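Campbell campus opens retail practice room for certificate students

The Campbell campus of Vornell College has opened a retail practice room where students in the entry-level store operations certificate can learn to hang, face and restock merchandise before they begin their work placements. The room came into regular use in February and is now timetabled for both the morning and afternoon groups.

It occupies the former print room on the ground floor, next to the student services counter. Until this year, the practical part of the certificate was taught with folding tables and a single borrowed display stand, and students often met a proper store fixture for the first time on the opening morning of their placement.

"Employers told us our students were punctual and polite with customers, but that they needed a fair bit of help with the shelves," said Aaliyah Beaudoin, who coordinates the certificate. "A person can read a planogram perfectly well on paper and still be lost when they have a hook in one hand and a box of stock in the other."

The certificate runs for 20 weeks, the last seven of which are spent on placement with a local employer. Under the revised timetable, each student will complete two sessions a week in the practice room before leaving for placement. The college has not changed the fees or the entry requirements.

Teaching in the room is built around small household goods of the type sold in pharmacies, hardware stores and neighbourhood variety shops. Students learn to read a product card, choose a position suited to the size and weight of the item, and leave enough clearance for a customer to lift a package off without disturbing the one beside it. They also practise taking a display down, which instructors say receives too little attention in most training programs.

Achilleas Konstantinidis, the lead instructor, managed a stationery and hardware store before joining the college. He has arranged the sessions in the order in which a new employee would likely meet the tasks. Students start by sorting mixed goods, move on to hanging and facing, and finish with a timed reset in which a section is cleared and rebuilt to a printed plan.

"Sorting is where the time goes," Mr. Konstantinidis said. "You are handed a bin with a bit of everything in it, and you have to decide what belongs together before you hang a single thing. New staff want to go straight to the wall. I ask them to stay with the bin a little longer."

Particular care is given to sharp and pointed items. Scissors and similar tools are hung in their packaging, and any item with a torn or loose backing card is set aside for the instructor. Students are asked to keep long sleeves clear of the hooks and to stand square to the fixture when placing goods at shoulder height or above. The same rules are printed on a sheet given out at orientation, and students are expected to have read it before their first session.

The college purchased its stock of practice goods through Jendov, a regional supplier of store fixtures and sundries, which also provided spare hooks and replacement parts. In total, the inventory comes to up to 1000 items, many of them discontinued lines or goods with marked packaging that could not be sold at full price. Nothing in the practice room is for sale, and staff have asked that visitors return anything they pick up to the bin or hook it came from.

Florence Carrier, who completed the certificate last year and now works as a stockroom assistant, was invited back to speak to the first group using the new room. She told students that hook spacing had been the hardest part of her own placement.

"I kept filling every hook because an empty one looked like a mistake to me," Ms. Carrier said. "My supervisor had to explain that some are left open for a delivery coming in later. It would have been good to hear that in class first."

Her advice has since been added to the lesson on reading plans. Students now work from sheets in which some positions are deliberately unassigned, and they are marked down if they fill them.

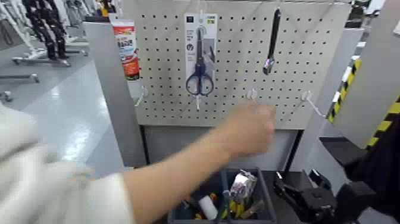 Assessment is carried out by observation, with no written test for the practical component. An instructor watches each student complete a short reset and records whether the plan was followed, whether the goods face forward and whether the area was left tidy. Students who do not meet the standard may repeat the task after a further practice session, and there is no limit on the number of attempts during the term.

Shu-fen Lui, manager of student services, said the room would also be made available to learners in the college's English language program. Many of them are looking for a first job in retail, and the vocabulary of packaging, pricing and display is seldom covered in general coursework. A short glossary is being prepared and will be offered in print at the counter.

"We hear from people who know the work well from another country but do not have the words for it here," Ms. Lui said. "An hour with the goods in front of them is worth a good deal."

The college is also in discussion with Flulis, a chain of household stores, about recognizing the practice hours toward its own staff orientation. No agreement has been signed, and Ms. Beaudoin said students should not assume that time spent in the room would shorten any employer's training – each company sets its own requirements.

Students in other programs may ask to use the room when no class is scheduled. Requests should be made in person at the student services counter, where the key is held. Users are asked to bring no food or open drinks and to return all goods to their bins before leaving. Employers who wish to take a placement student next term should contact the certificate office at the Campbell campus.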